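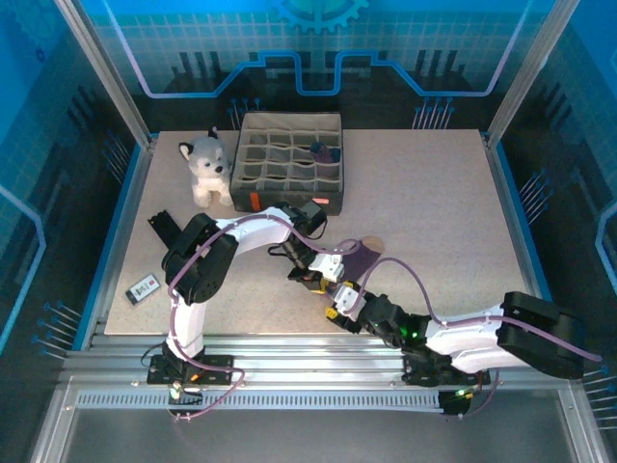 How to Sort Out a Dresser in One Afternoon

A dresser usually goes bad one drawer at a time. The top one fills up, the overflow goes into the next, and after a year or so you are buying socks because you can't find the ones you own. The method on this page takes an afternoon for a dresser with 4 drawers. I have used it on three dressers of my own and a few that weren't mine.

What you need

A clear bed or a clean floor
Two bags, one for donations and one for rags
A vacuum with a crevice tool
A tape measure
A damp cloth and a dry cloth
Drawer dividers or a compartment box, bought after step 3

Step 1. Empty everything

Take out every drawer and tip it onto the bed. Do all of them at once. If you do one drawer at a time you will only move the mess down a level. Start before 2 p.m. if you can, so the bed is free again by evening.

With the drawers out, vacuum the inside of the dresser, including the back panel and the runners. Wipe the drawers with the damp cloth and then the dry one. If a wooden drawer sticks, rub a plain white candle along the bottom edges. Don't use cooking oil. It gets gummy and the smell goes into the clothes.

Step 2. Sort by type, then by condition

Make piles: socks, underwear, T-shirts, sleepwear, pants, sweaters, everything else. Only when the piles are finished should you go through them for wear. Heels worn thin, elastic that no longer springs back and T-shirts with stained collars go in the rag bag. Anything in good shape that hasn't been worn since last winter goes in the donation bag.

Match the socks now. Singles go into a paper bag with the month written on it. Throw the bag out 2 months later.

Step 3. Measure before you buy

Measure the inside of each drawer, not the front. You want width, depth and height, and the height should be taken to the lowest part of the frame above, where things catch. Take half an inch off each number.

Compartment boxes come in fabric, plastic and bamboo. Fabric ones fold flat and give a little if your measurement was off. The Lidine boxes I have in my top drawer are fabric and have held up through four years and one move. Wike makes a stiffer plastic tray that wipes clean, good for kids' rooms. Check that the cells are big enough for what you plan to put in them. A 60-inch dresser with two top drawers side by side will usually take a box in each. 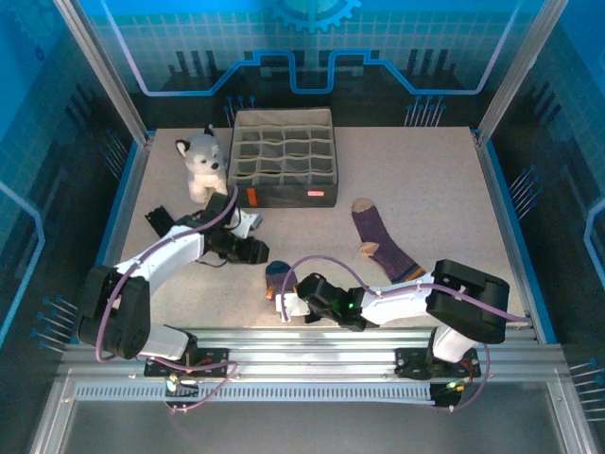 Step 4. Fold to the height of the drawer

Things that stand on edge are easier to find than things in a stack. Fold a T-shirt in thirds lengthwise, then in half, then in thirds again, and see if it stands. If it flops, the last fold was too loose. Sweaters are too bulky for this and can lie flat.

For socks, lay one on top of the other, fold the toes up to the ankle, and fold once more. One pair to a cell. Don't ball them, as the cuff on the outside gets stretched. 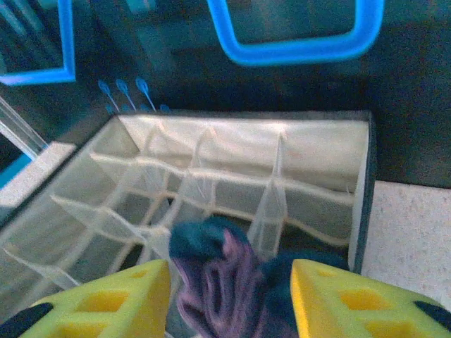 A reader wrote in to say that balling has never hurt her thick wool socks, and that folded pairs come apart when the kids dig through them. Fair enough. For a child's drawer I would leave the wool ones balled and fold only the thin ones.

Step 5. Decide what goes where

Daily things go in the drawers between your waist and your shoulders. Socks and underwear go in the top, shirts next, pants below, and sweaters at the bottom where the weight helps keep the dresser steady. If the dresser is taller than it is wide, anchor it to the wall. Tenov sells a strap kit that screws into a stud. 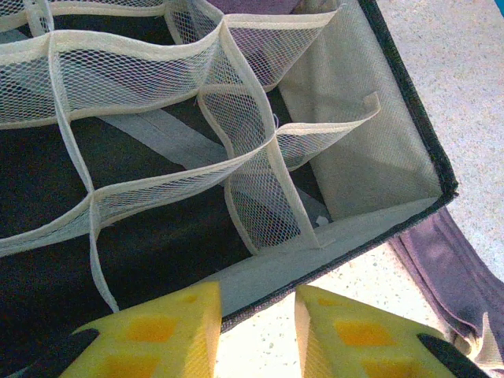 Leave a little room in each drawer, at least a hand's width at one end. Full drawers don't stay sorted. If it won't all fit with that gap, go back to the piles and take out more.

Step 6. Keep it up

Put laundry away the day it's dry. Once a week, spend 7 minutes straightening the top drawer, and leave the others alone unless they won't close. Do the full job again in October, when the sweaters come out.

Cedar blocks need a light sanding once a year to bring the smell back. The Prendance ones are small enough to sit in a corner without taking up a cell.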